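**Sudero, the sim cell: what we changed in April**

If you haven't opened the simulated apartment lately, go have a look, because it got a lot of care this month! Sudero is the virtual cell we use for the household arm, and like any cell it drifts. Assets get swapped, a joint limit gets bumped for one test and never bumped back, and then a grasp that ran fine in March starts clipping through a countertop. So the Eskola team set aside the time for a full service, starting with the rooms and ending with the wrist.

Rooms came first. Every prop that can move got its mass and friction checked against the asset sheet, from the soccer ball by the black door to the glass bowl on the wooden table. Glass was the fussy one (its collision mesh was a solid lump, so anything dropped in just sat on top). It has a proper hollow mesh now.
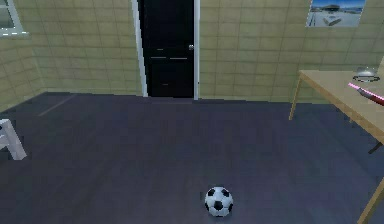
The other big job in the rooms was reset order. We used to respawn the furniture and the props in the same step, and every so often a prop would land before its table did. Furniture now loads first, then physics runs for 33 steps, then the props come in. I ran 154 resets on the new order and had 11 bad ones, all traced to a single table with its origin set too low. That table is fixed – the full rerun is still to come.

Then the arm itself, which was the part I'd been looking forward to. The joint zeros had picked up small offsets from an old config file, and they add up fast over a long reach. We cleared them all, reloaded the base pose, and walked the joints one at a time from the base out to the wrist. After that came the marker on the gripper head. Its pose is stored separately from the head mesh, so if you edit one, please check the other! The mug on the long counter is our standard reach check: bring the fingers to the rim, hold, and compare the commanded pose with the one Flekesance reports. 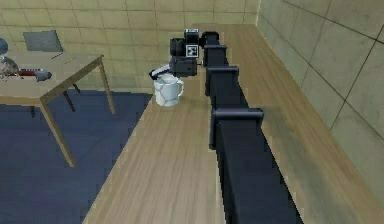

**Do I need to redo my saved grasps after this update?**

Only the ones recorded against the old joint zeros. Open the grasp file in Flekesance and look at the config number in the header. Anything below 2806 should be recorded again, and the rest will load as they are.

Last on the list was textures and lighting. We kept the low-res set on purpose, as it keeps the renders quick, but the lights had been copied from room to room with different brightness values. They all read from one file now, and the bedroom looks so much calmer for it. Plant leaves still go a bit wispy against the wall tiles, and that's next up, along with moving the spare assets over to Stison.

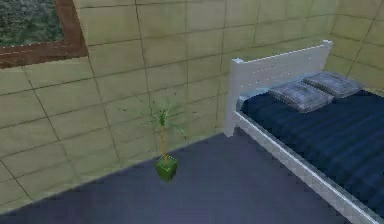
*Sudero bedroom, with the potted plant and the navy-covered bed.*

Pull the latest build before your next run, and keep your own config changes in a separate file so they don't end up in the shared one.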